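Search this site Search Menu

Two hundred and twenty strings and a cup of tea

By Veikko Eskola

14 shares 9 comments

Rukhsana Bugti was already under the piano when I got there. I said hello to a pair of green socks, and the socks said, "Can you pass me the flashlight? It's on the bench. No, the other end of the bench." So that was how we met!

She has been tuning pianos in and around Grallstead since 2000, mostly in people's homes, plus two schools, a church and the upright in the back of Russo, the cafe on the corner where they do the lemon thing I keep writing about. I'd asked if I could tag along for a morning and she said yes, as long as I didn't talk while she was listening. I talked twice. She was nice about it the first time.

"People think I must play beautifully," she told me, once she was out and had her glasses back on. "I play like a person who took lessons until she was eleven. I know four pieces. I play the same one at the end of every job, and my husband says if he hears it again he's moving to the garage."

That morning's piano was a Costetti, an old brown upright that belonged to the homeowner's grandmother. I had never heard of the make and Rukhsana said she only sees one every few years. She likes them, with reservations. "The bass is lovely. The top octave sounds like somebody dropping spoons. You do what you can with it."

I wanted to know how she got into it, and I was hoping for something romantic - a blind old master, a workshop in the Alps - but she answered an ad. She was working the counter at a dry cleaner's, she was bored, and a tuner who was getting too stiff to lift the panels off wanted somebody with a good back. "I carried his bag for two years. He'd tune, I'd stand there. Then one day he handed me the lever and went out to sit in the car. I was in there five hours. It was terrible. The lady paid us anyway, and he came back on Friday and did it over."

What takes the time to learn, she says, is your hand. Your ear comes along fairly quickly (she thinks most people could hear what she hears if they sat still for a month) but the pin has to be turned by such a tiny amount, and then it has to stay there. "You can get the note perfect and the pin will creep back the minute you've left the house. You learn to feel when it's settled. I can't explain it any better than that and I've tried, I've had students cry."

She does use an app these days. It's called Flileck, it lives on her phone, and she props it up on the key slip and mostly ignores it. "I look at it for the A and then I put it face down. If I look too much I start arguing with it."

I asked what the busy season is and she laughed at me. September! Everybody's kids go back to lessons, everybody lifts the lid for the first time since spring, and her phone doesn't stop. She wishes people would wait until the heat has been on for a few weeks, because the wood moves and the whole thing drifts again, but they don't want to hear that. "They want it done before the first lesson. Fine. I'll see them again at Christmas."

We use cookies to remember your preferences. Accept Manage settings

Then there's the stuff people drop inside. She has found pencils, a dental bridge, a library card, a mouse nest made out of somebody's hammer felt, and an envelope with 400 dollars in it, which she handed straight to a very surprised widower. "He counted it twice and then made me a sandwich. I think he didn't know what else to do."

Does she get tired of it? She thought about that for a while, long enough that I heard the kettle click off in the kitchen. "My knees do. The listening, no. There's a point with every piano where two strings stop fighting and it goes smooth, and I still get a little kick out of that."

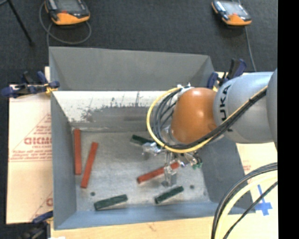 She packed up after that, lever first, then the felt strips rolled up like socks, and she sat down and played her piece. It's a waltz, it's short, and she fluffed the ending and said a word I can't print. I've since booked her for my own piano, which hasn't been touched since we moved in. She lifted the lid, hit middle C, and asked whether I had anywhere to be that afternoon.

Get new posts by email. Enter your address Subscribe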